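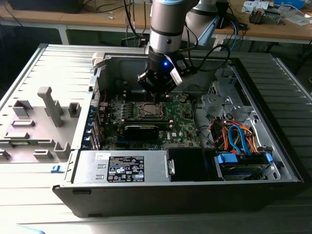
3 min read

Vosix Parts Notes

Vosix is a table of handwritten repair notes from secondhand computer shops, typed up and sorted so that people can search them. Each row is one visit by one machine. The notes cover desktops and laptops, with a few printers that the shops took in anyway.

The first notes came from a shop called Cisternas, where Valentina Iturra kept the bench book. Husovcombe joined later and sent its book as scans. The two shops write very differently, and you will notice this as soon as you sort by shop.

What is in the folder

notes.csv – the main table, 700 rows
parts.csv – part names as written, matched to one common spelling
shops.csv – two rows, one per shop
scans/ – 90 page scans from Husovcombe, names and phone numbers blacked out
CHANGES.txt

Columns in notes.csv

row_id: a plain number, never reused
shop: cisternas or husovcombe
month: month of the visit as written, no year
machine: desktop, laptop, printer or other
complaint: what the customer said, in the shop's words
found: what the person at the bench wrote down
parts: part names separated by semicolons
outcome: fixed, returned, scrapped or blank
note_lang: es or en
typed_by: initials of the person who typed the row

A blank outcome means the book had nothing in that spot. It does not mean the repair failed. Cisternas often left it blank when the customer paid in cash and took the machine home right away.

How it was typed

Catalina Urrutia and Bautista Mansilla typed the rows. Spelling in the complaint and found columns was left alone. "Memory," "RAM," "ram stick" and "memoria" all appear, sometimes in the same note. Use parts.csv if you want them counted together. Where a word could not be read, we put [?]. Where a whole line could not be read, we put [line].

Gisela Arancibia checked 100 rows against the books and found 19 with at least one difference. Most were month errors, caused by Husovcombe writing the month only at the top of a page. Those rows were corrected, and the months on the remaining Husovcombe pages were read again. The other columns were not checked a second time.

Known problems

Reseating memory is recorded as a repair at Cisternas and as a test at Husovcombe, so the outcome column can't be compared directly for those visits.

Power supply and power cord share one common spelling in parts.csv. This is a mistake. It will be split in the next version.

November has far more rows than any other month. Husovcombe took in a batch of office desktops then, and each one got its own row with nearly the same note. Drop them if you are looking at how common a fault is.

Three printers are marked "other."

Opening the table

The file is UTF-8 with commas. Some spreadsheet programs guess the wrong encoding and break the accents – pick UTF-8 by hand when importing. Quotes inside notes are doubled.

Use and contact

You may copy, change and share the table, including in paid work, as long as you name Vosix. The scans are for reading only. Please don't repost them, and don't try to work out who the customers were.

Bjarke Overgaard looks after the files through Vudico. Send corrections with the row_id and the column name. For a Husovcombe row, add the scan page too if you have it.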